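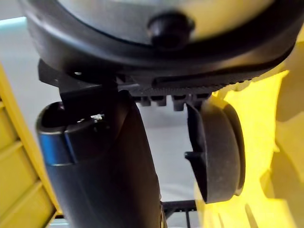
Nondholm Technical College
Handling Systems, Course Unit 2
Handout: Assessing a Packaged Gripping Kit before Purchase

Prepared by Kári Hviid, with revisions by Bjarke Þórarinsdóttir

1. Purpose of the unit

The unit is concerned with the way in which a small firm should judge a gripping kit offered for sale as a complete package. The kit taken for study is the Fekska hand set, supplied by Eskildsen of Bretbridge. It is sold to workshops and stores that already own an arm and wish to add a hand, a wrist camera and the software that joins the two. Students are expected to have read the supplier's offer in full before the October session.

The unit does not deal with the choice of arm, nor with the guarding of the cell. Both are covered in Unit 1.

2. Terms used

Hand: all parts fixed to the arm beyond the last joint, including the bracket and the gripping parts.
Gripping parts: those parts of the hand meant to touch the goods.
Wrist view: the picture given by a camera carried at the wrist or on the hand, which moves with it.
Offer: the written statement of price, contents and terms made by the supplier.

3. The wrist view

A camera carried on the hand keeps the gripping parts in sight at all times, and this is its chief merit. The operator may judge the gap between them and the goods without walking round the cell. The cost is that the hand itself takes up much of the picture. In the view at the head of the handout the round housing fills the upper part, and a long black cylindrical finger and a rounded pad take up a good share of what remains. The pale surface behind is seen through the gap between the two and around the left side.

Students should note how nearness affects sharpness. The yellow object on the right is heavily blurred, and its form cannot be made out. A buyer who intends to rely on the wrist view for telling one article from another must therefore ask the supplier at what distances the camera gives a clear picture, and must have the answer in writing.

Colour calls for similar care. Strong colours close to the hand may be thrown back by its dark surfaces, as on the right edge of the pad, which has a warm yellow tint. Software that finds the gripping parts by colour alone should be tested beside brightly coloured goods.

4. The offer

The Eskildsen offer is set out in four parts: contents, fitting, training and support. The following points were raised when the college reviewed it.

Contents. The list names the hand, the camera, one cable set and a licence for one arm. Spare gripping parts are priced separately. The review found this reasonable but asked that the price be held for the length of the support term.

Fitting. The supplier will fit the hand at the buyer's premises. The offer does not state who is to check the arm's load limit once the hand is in place. The buyer should settle this before signing.

Training. One session is included for up to two operators. Further sessions are charged.

Support. Faults reported before 15:00 are answered the same day. The offer speaks of an answer only, and gives no time for repair.

5. Trial procedure

The trial has two stages of 100 picks each. The first uses the buyer's ordinary goods, placed singly. The second uses the same goods placed close together, with neighbouring articles touching where this is usual in the buyer's work.

For each pick the operator records whether the article was taken, whether it was set down in the proper place, and whether it was marked by the gripping parts. A pick stopped by the operator is entered as a failure, with the cause noted. No pick may be repeated in order to improve the record.

The wrist view is to be saved for every failure. The operator's note and the saved view are then read together, and where they disagree both are kept.

The supplier may attend the trial but may not alter the settings between the two stages.

6. Written work

Each student shall submit a report on the Fekska offer, addressed to the manager of a small store. The report should state which terms are acceptable as they stand, which require a change of wording, and what the student would measure during the trial. Tables may be placed in an appendix.

Supporting reading is given on page 31 of the course book. Questions on the trial sheets should be put to Bjarke Þórarinsdóttir, and those on the written work to Kári Hviid.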